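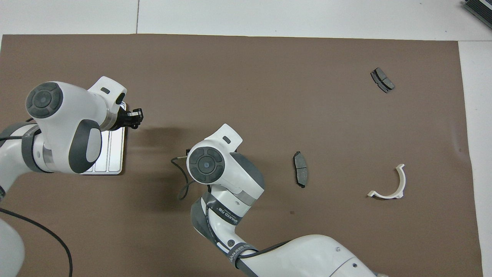
Brown-gray paper mat on a white tabletop, with a ridged metal tray at the left.

Unit 4: Counting sick children, and what the counts leave out

Reading for this unit: the Jotcombe emergency department series, plus the short Bratholm follow-up. Both are in the course folder. The Bratholm paper is shorter and has the better tables.

Start with the denominator. A newspaper will tell you that asthma visits at the children's hospital went up by a third. A third of what? If the hospital saw 3 children with asthma one week and four the next, you have your headline, and you also have one more child. Before you believe any percentage, write down the two raw numbers it came from. If you can't find them, write that down too.

Jotcombe logged 262 pediatric visits for wheeze in its first winter. The following winter it logged nearly 400. Much alarm ensued. Then somebody checked the dates and found that an urgent care clinic across town had closed in November. The children had been wheezing all along, only in a different waiting room.

Terms to know

Catchment: the population that would come to your hospital if it came to any. Usually drawn as a neat shape on a map, which families then ignore.

Visit: one arrival at the front desk. A child who comes in twice in a day is two visits. Ask whether the study counts visits or patients, and be suspicious if the methods section uses the words interchangeably.

Chief complaint: what the parent said at the desk, as typed by a person with a line to clear. "Cough" and "trouble breathing" may be the same child on the same evening.

Discharge diagnosis: what the clinician settled on by the end. More reliable than the chief complaint, and slower to reach the database. Recent weeks always look healthier than they were.

The coding problem

Assunção changed its triage software in March. Under the old menu, croup had its own entry. Under the new one it sits beneath "upper airway, other," below a scroll bar. Recorded croup fell sharply, and an early draft of the regional report credited handwashing.

Jusalora handled the same switch better. Staff there ran both menus side by side for 21 days and published the overlap, so you can see how each old code maps to the new ones. It makes dull reading, and I'd like you to read all of it.

For discussion

Bring one published figure on pediatric visits, with its raw numbers. Be ready to say who was counted, where, and what changed besides the illness. "The graph went down" will be sent back for more work.

Problem set 4 uses the Jusalora overlap table. Do the first part by hand. The spreadsheet version has a hidden column, and every year half the class averages it in.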